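Storing short cables and small parts in a lidded box

Kgomotso Kekana, Nosden workshop notes, revised August

The method suits loose leads, hose offcuts and small fittings that would otherwise stay on the worktop. It takes one plastic box with a latching lid and a shallow tray.

1. Clear a space on the worktop and set the box against the back wall. Leave 300 mm free in front of the latch.

2. Unplug each lead at both ends before moving it. Leave any cable that is tied to a fixed item.

3. Put small round items on the tray first. They roll once the cables are lifted.

4. Untangle one cable at a time, starting from a plug. Do not pull on a knot; push slack back into it until it opens.

5. Coil to a diameter of 95 mm. Anything longer than 500 mm gets two ties, placed opposite each other.
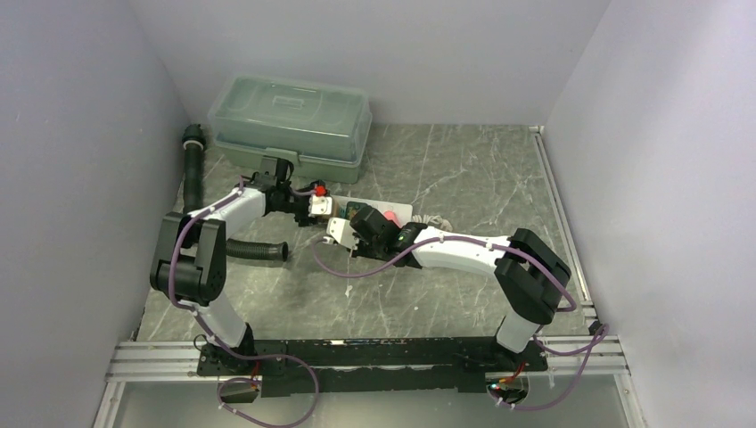 6. Lay the coils flat in the box, thickest at the bottom. Corrugated hose should not be folded to fit. Pieces over 600 mm are hung up separately.

7. Close the lid and fasten the latch. If the lid bows, take out the top layer and start a second box.

Label the front, below the latch. Labels on the lid are lost when lids get swapped, as Titilayo Wike found with the Salminen spares.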